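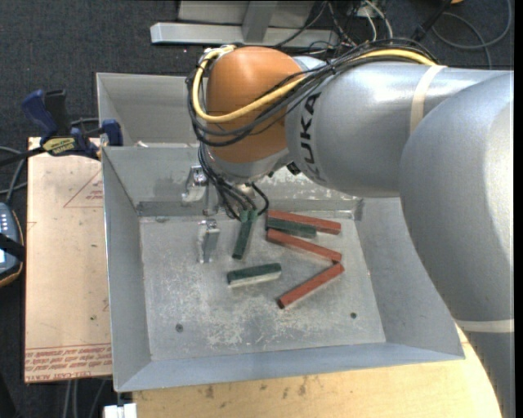
Yellow and black cables along a KUKA arm, with pale straps around the housing.

Taming the Cords in Your Garage Workshop

I love a tidy cord. I know how that sounds, but once you've spent a Saturday's worth of patience picking a knot out of a 50-foot extension cord with cold fingers, you start to care about these things! These are the tricks that have stuck in my shop, in no particular order, plus a few that readers have sent in.

Over-under coiling

If you learn only one thing from this page, make it this one. Most of us wrap a cord around the elbow and hand, and every wrap puts a twist in it. Do that for a winter and the cord starts to look like a pig's tail. For over-under, make the first loop the regular way, toward you. For the second loop, turn your wrist so your thumb points down and the cord tucks behind the first loop. Then a regular one, then a tucked one, all the way to the end. It feels clumsy for the first ten minutes (I dropped mine constantly) and then your hands just get it. Toss the coil across the driveway while holding one end and it rolls out flat. It's so satisfying!

One caution: don't let the loose end pass through the middle of the coil, or you'll get a knot every couple of feet.

Straps beat zip ties for almost everything

Zip ties are fine for things that never move. For anything you'll rearrange, hook-and-loop strap is wonderful. Buy it by the roll and cut what you need. Eight inches will hold a regular household cord, and a heavy outdoor cord wants twelve or so. Cut a small slit near one end and thread the other end through it around the cord itself, and the strap stays put when the coil is open. No more hunting for it on the floor.

Old bicycle inner tubes work too. Slice them across into bands, wide ones for hoses and narrow ones for phone chargers. Brush off the powder inside first, it gets everywhere.

Leave some slack where things move

This goes for the lamp on a swing arm, the drill press light, the air hose on a reel, the vacuum hose on a boom. Move the arm to its farthest reach in every direction before you fasten anything, and let the cord hang in an easy loop at the joint. Strap it on the straight parts, on both sides of the bend, and leave the bend alone. I ignored this on my first bench lamp and pulled the wire right out of the switch.

Check the loop again after a week of use. If the jacket has a shiny spot, it's rubbing on something, so shift the strap an inch or two and look again later.

Label both ends

Masking tape and a marker will do. Fold the tape over the cord like a little flag, write on both sides, and put one flag by the plug and another by the tool. Behind my bench I've got the battery charger, the radio, the scroll saw and a glue pot all going to one power strip, and before the flags I unplugged the radio every single time I wanted the saw.

Ivars Rimkutė wrote in with a nice variation: bread bag clips, one color for each side of the shop. They snap right over thin cords and you can write on them with a laundry marker.

Hanging it all up

Heavy cords want a wide hook. A thin nail puts a hard kink in the top of the coil, and the kink stays. My favorite hangers:

A scrap of 2x4 with two big dowels set at a slight upward angle.
An old garden hose holder, the half-round kind.
A five-gallon bucket screwed to the wall through its bottom. Coil on the outside, gloves and plugs on the inside!

Screw any of these into a stud. A big outdoor cord is heavier than you think, and drywall anchors let go at the worst times.

Keep the longest cords at waist height and the light stuff up high. Your shoulders will thank you in January when you're dragging out the block heater.

Cleaning a grubby cord

Unplug it first. Then wet a rag with warm water and a drop of dish soap, wring it out well, close it in your fist around the cord and pull the cord through. Follow with a dry rag. Sticky tape residue comes off with a little cooking oil and then more soap. Keep the water away from both ends, and let everything dry overnight before you plug it back in.

While it's running through your hand you'll feel every nick and flat spot. A cut in the outer jacket means the cord comes out of service. Please don't wrap it in electrical tape and hope. If the damage is close to one end and you're comfortable with wiring, you can cut it back and put on a new plug of the right rating.

Quick ones

A carabiner through the strap lets you hang a coil from a ladder rung or a belt loop.

Never run power through a cord that's still tightly wound on a reel if you're using a heater or a big saw. Pull it all the way off, because a wound cord can get hot enough to melt.

Cardboard tubes from paper towels hold short cords neatly in a drawer. Write on the tube what's inside.

A dab of bright nail polish on the top side of a USB plug saves you flipping it over three times.

Got a cord trick of your own? Send it along, I'm collecting them for the next page, which is going to be all about hoses!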